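Second year of the PhD, and a grant at last

23 May 2019

The letter from the Zarei fund came this morning. They will pay for 730 hours of wind tunnel time, spread over two years, and I can start booking from February. My supervisor, Mitra Shokri, read it twice before she believed it.

My topic is still icing on small fixed-wing aircraft. The Drosar wing section is finished -- the Hinico one needs new pressure taps. I have 200 pages of notes to sort before then, most of them in pencil. 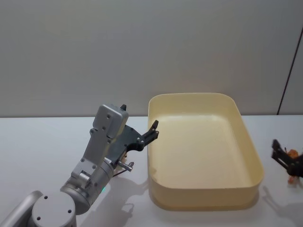

What I'm reading

Mostly old reports on de-icing boots, and one novel.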